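# The pink side plate

I've been selling tableware from a unit in Plelthorpe for long enough to know which things people come back for, and it's nearly always the small plates. Dinner plates get bought once, as a set, and then forgotten about. Side plates get used for toast, for biscuits, for half an apple, for the cat if you're not looking, and then you want more of them.

So this is our pink one! It's from the Malurura range, and it's been in the shop since September. I say pink, but I've had customers call it salmon, coral and (Gönül, who packs the orders) "tinned prawn". In my own kitchen it goes pinker in the evening and more orangey in the morning. If you need it to match a particular tablecloth, please ask me for a sample card first, I'm happy to post one.

It's a round plate with a shallow raised rim. I like a rim on a bread plate, it keeps the crumbs where they belong and gives you something to get hold of when you're clearing up. A slice of ordinary white bread lies flat on it with a border of pink left showing.
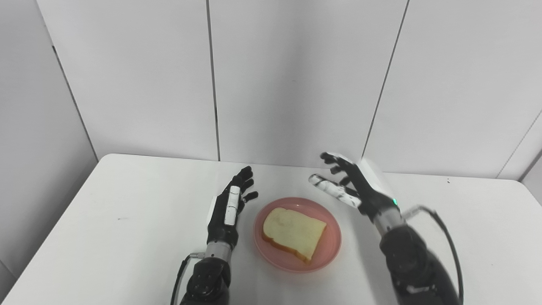
I tested it at home for a good few weeks before I ordered any stock, as I do with everything. Toast in the morning, cheese sandwich at lunch, and a great many slices of Zübeyde's lemon cake, which was a hardship as you can imagine. My only real grumble is that a big doorstep sandwich cut into triangles is a squeeze. If you like your sandwiches tall and spread out, have a look at the Orkau lunch plate instead, it's a size up and comes in the same pink.

## What you get

- Sold singly or as a set of four
- Shade: Malurura Pink (also made in grey and a mossy green, both on their own pages)
- Weight: 167 g each
- Dishwasher: yes, either rack
- Microwave: fine for warming a roll, up to 60 seconds at a time
- Oven and grill: no, please don't
- Stacks neatly with the other Malurura side plates

## Looking after it

I put mine through the dishwasher with everything else and don't fuss. If you wash by hand, a soft sponge and normal washing-up liquid will do. Beetroot and turmeric can leave a mark if they sit overnight, and for that I use a paste of bicarbonate of soda, left on for 30 minutes and then rinsed off. It worked on a curry stain I'd more or less given up on, so it's worth a go before you write to me!

Don't use wire wool, it takes the shine off the rim.

## On the table

I was a bit nervous about pink, to tell you the truth. I'm a plain white plate person by upbringing. But put one down on a white table with nothing fancy near it and it looks really cheerful, even with no food on it at all. White bread shows up nicely against it too, crust and everything, where on my old cream plates it just sort of vanished.

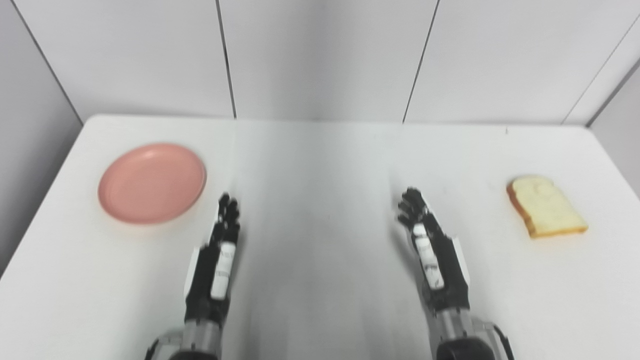 *Malurura side plate in pink, with a slice of white bread for company.*

Ilgın Dönmez, who runs the breakfast club at the Mohamedi centre, took a big batch of these and uses them for toast. She tells me the children ask for the pink ones before the green, so there you are. She also asked whether we could do a matching bowl, and I've passed that on. No promises, but I'd buy one.

## Questions I get a lot

**Do they come with a gift box?** Sets of four do. Singles are wrapped in paper and go in a plain card sleeve.

**Can I mix colours in a set?** Yes, just write the colours you'd like in the order notes. Tuncay picks the orders and he does read them.

**Is the pink the same from batch to batch?** Near enough. If you're topping up an older set, tell me when you bought it and I'll try to find you a good match from the shelf.

**What if one arrives broken?** Send me a photo of it in its packaging and I'll post another. You don't need to send the broken one back.

**Can I come and see them?** Please do! We're at unit 456, up the ramp and past the carpet shop. The plates are on the left as you come in, low down, so mind your bag. If the door's shut give it a proper knock, I'm usually in the back with the radio on.

Stock code for this colour is MAL-PK. Anything else, write to the shop address and put Perihan in the subject line, and it'll come straight to me.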